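Ticket 177
Subject: Spoon count short and chopsticks mixed after move to new bins
Opened by: Nabila Bensaid, front of house, Trovadari
Assigned to: Essam Shehata, stores
Priority: normal
Status: closed

Nabila Bensaid, 09:40
The soup spoons are short again. The stock sheet says 194 and I got 177 when I counted them out before the February bookings. I have been through the dishwasher racks, the drawer under the pass and the shelf above the rice cookers. A few teaspoons turned up but no soup spoons. The chopsticks are a separate problem. We have the black ones for the dining room and the plain ones for staff meals, and both kinds were in the same tub this morning. Please can someone look at it before we order more.

Essam Shehata, 10:15
Picked up. Two questions. Was the 194 counted by hand or carried over from the old sheet? And did your count include the spoons in the function room cupboard?

Nabila Bensaid, 10:32
Carried over, as far as I know. Salma did the last sheet. No, I didn't look in the function room.

Salma Benmoussa, 11:05
The 194 is from the Prandby delivery note plus what we already had. I didn't count by hand. The broken ones were never taken off.

Essam Shehata, 13:20
Checked the function room cupboard. No spoons in it, only napkins and the spare tea lights. Checked the breakages book and there are 11 soup spoons written in it that were not taken off the sheet. That leaves six missing. I have asked Mounir to look in the waste trolley and the linen bags, as they have gone out with the tablecloths before.

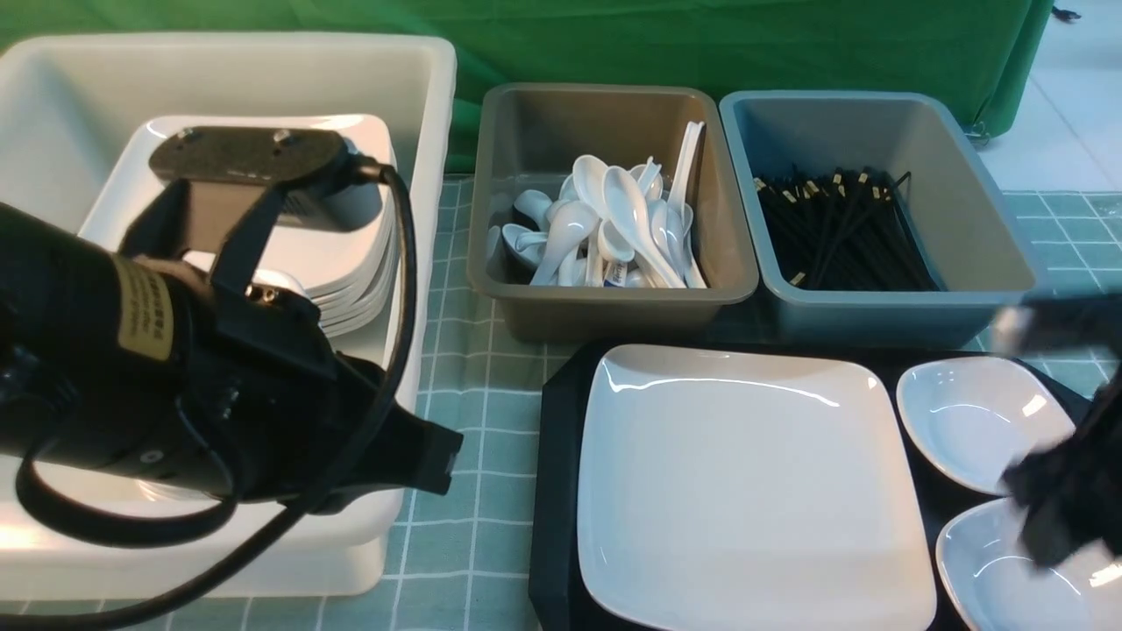 Tableware is now kept one kind to a bin, and this replaces the old arrangement where everything small went in the cutlery tub. The labels are still to be printed. Until then go by what is in them: square plates in the big white bin, soup spoons in the taupe-grey one, black chopsticks in the blue-grey one next to it. The two smaller bins are much the same size and shape, so please look before you tip anything in. Plain chopsticks stay in the staff kitchen and do not come out to this table.

Mounir Ouali, 15:10
Found four spoons in the linen bag waiting for El Idrissi to collect. Nothing in the waste trolley. They have been washed and put back.

Essam Shehata, 15:25
Thanks. That makes 181 in stock and two unaccounted for. I am writing those two off. Sheet corrected to 181.

Marwa Tazi, 16:00
Do we still need the order? I have a quote open with Jasel but their smallest carton is 1000, far more than we can store.

Essam Shehata, 16:08
No. Please cancel it. The biggest booking this month needs some 150 and we can cover that.

Nabila Bensaid, 16:45
Fine with me. Can the tablecloths be shaken out over the table before they go in the bag? I'll tell the evening staff, but it needs to be on the closing list as well.

Essam Shehata, 16:50
Added to the closing list under linen. Breakages will come off the sheet when they are written in the book. Salma has the new copy. Closing this one. Labels are on a separate ticket.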